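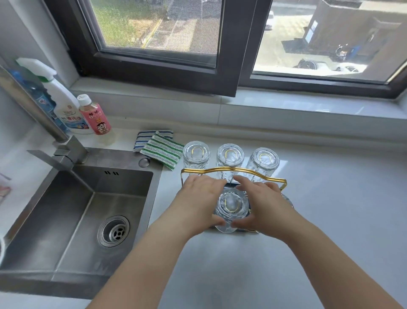

Gerardo Lombardi wrote back that the far goal at Okau still rocks if you lean on the left post, and could we please look at it before the under-tens play there again.

So I went over at 4 with the sheet, and my comments are next to each item.

Goal anchors, near end: OK. All pegs in and tight.
Goal anchors, far end: FAIL. Gerardo's right, it moves - I hung a sandbag on the back bar and taped off the goalmouth.
Nets: OK, though I had to retie a few clips.
Playing surface: mostly fine. Soft patch by the Stustow corner flag, filled and stamped down.

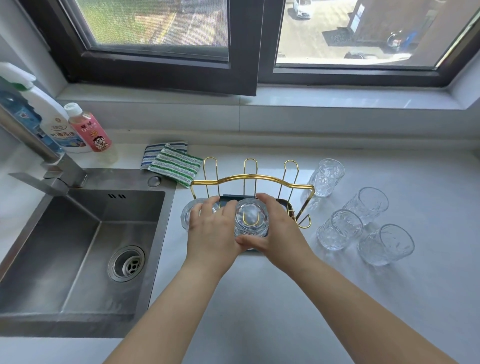 Okau Youth Soccer, Grounds and Safety Team

Touchline rope: OK. I walked all 200 feet of it and found one frayed knot, now cut out and redone.
Corner flags: 5 in the bag, all with caps on.
First aid kit: needs cold packs. The Bellini field kit has spares, so I'll swap some over

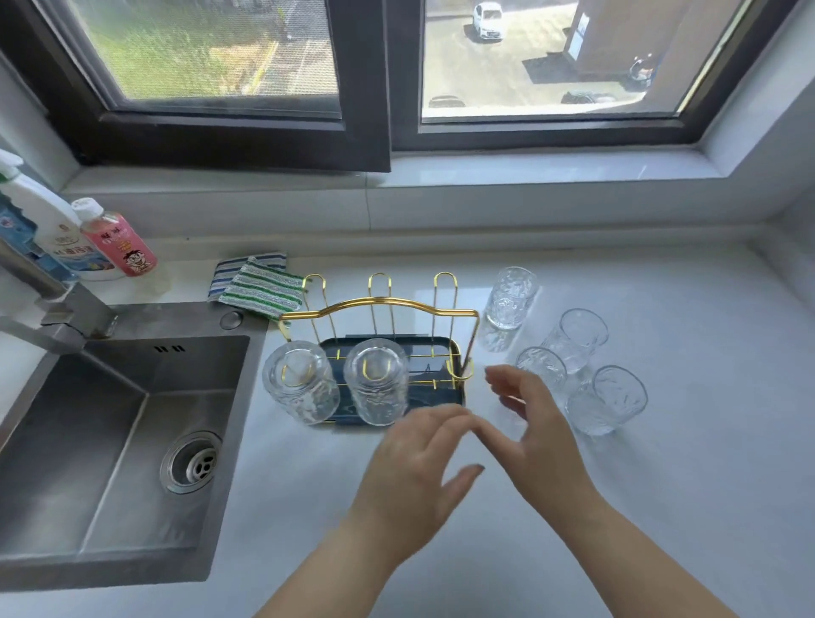 and bring the eye wash back at the same time, as ours runs out in January.

Bleachers: bottom step is loose. Please keep kids off it!
Gate to Zomska Road: OK, latch oiled.

Recheck of the far goal: still to do.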